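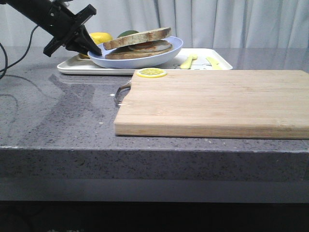

Toy sandwich on a blue plate, lemon and lime tucked in behind.

Last updated: May 20, 2022

I went over to Ginbridge expecting to talk about shops. The woman who puts together the play-food sets for Tostcombe had other ideas, and we spent most of the morning on sandwiches instead. (I'd skipped breakfast, so this was cruel.)

"Bread is where everybody starts," she told me, shifting a stack of boxes so I could sit down. "A child will serve you bread forty times before they look at anything else. So I want two good slices and something daft to go in between."

The something daft is a round filling, pale underneath with a reddish-orange top. I said tomato, she said sauce, and we left it there. What she cares about is the crust, which has to be darker than the face of the slice. "Otherwise it's a sponge. You've handed somebody a washing-up sponge."

I asked how she chooses from the catalogues, because there are an awful lot of them. The one from Grisgate runs to 2660 items and she has been through it with a pencil. Twice! Her own shelves hold 80 pieces and she'd quite like it to be fewer.

"Fruit's easy," she said. "You buy fruit that looks like fruit and has a bit of weight. I'm fussy about lemons, though. They need the little point at the end."

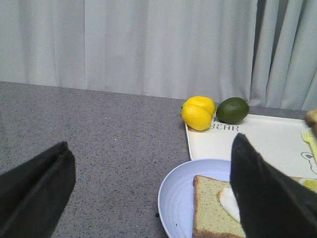

Lemons and a lime at the back, by the curtain.

She likes a lime next to a lemon as well, and she'll argue for it. Small children call it a green lemon, older ones correct them, and there's your conversation for the afternoon. I've tried this at home with my two and can report a full-blown row.

We got on to trays. Hers is white with a raised lip and a little line-drawn bear on it, and she's much fonder of it than of anything that came in the Shirima range, which she found "a bit beige, a bit grown-up". A tray makes it a café, she says. Without one it's just stuff on a worktop.

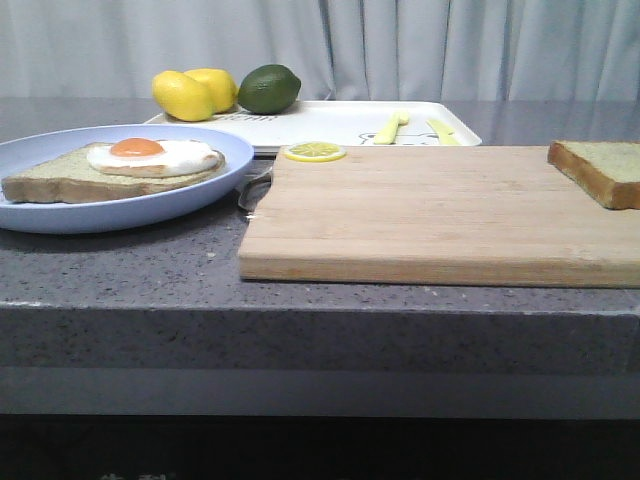 Her own favourite is the egg on bread. "It's what I have for my tea," she said, very pleased with herself. "And a fried egg wants a wobbly edge. The perfectly round ones look like badges."

The new set should be ready in October. She wouldn't tell me what's in it, but there was a good deal of muttering about cheese.

Shared 2808 times | 2 comments

We use cookies to remember your settings. Accept or manage your choices.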